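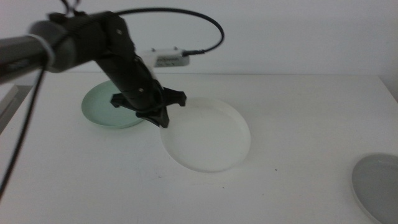

Re: [lis-riders] Woleo shoes, size up or not?

From: Nikola Nowicki

On Saturday Kedir Fikre wrote:
> Picked up the Woleo gravel shoes last week and I'm sold. Stiffest
> sole I've had at this price and the dial is great, one turn and
> you're locked in. The shop says they're 30 percent stiffer than
> the old model and I believe it. I felt faster right away on the
> Drallwood loop. Go up half a size. If anyone wants in on a group
> order, reply by the end of the month.

Kedir, glad you like them, but 30 percent stiffer measured how? I went through the product page twice and there's no test method on it, only the number. Stiffer bending at the toe? Twisting? With a cleat on? The old model wasn't exactly a slipper, and I never got off the bike wishing it flexed less.

As for faster, you had a tailwind out to Drallwood and you were sitting behind Remigiusz most of the way. I'd feel fast too.

My bigger worry is the dial. I had one on my Gania shoes and it packed up with grit in the second winter. The replacement part was on back order until after I'd gone back to laces. Does Woleo sell the dial separately? Can you change it at home or does the shoe get mailed off? I'd want that answered before I put 300 down, group order or no group order.

Sizing: half a size up from what? Elżbieta went up half a size on your advice last time and ended up wearing two pairs of socks. Could somebody who owns a pair measure the insole, heel to toe, and post it next to the size on the label? That would help more than any of the reviews, which all seem to be written after one ride.

Also, these have almost no tread under the arch. Fine if you never walk. The carry section at the quarry is wet clay from January on and I have seen what happens there to people in stiff shoes.

Pasta at our place after the next ride as usual. Tell me by Friday night if you're eating.

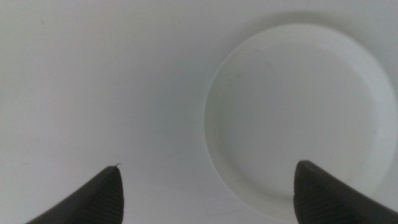
White plate, kitchen end.

Aleksandra, do you still have your old pair in a 42? I'd like to try them on before I spend anything.

Nikola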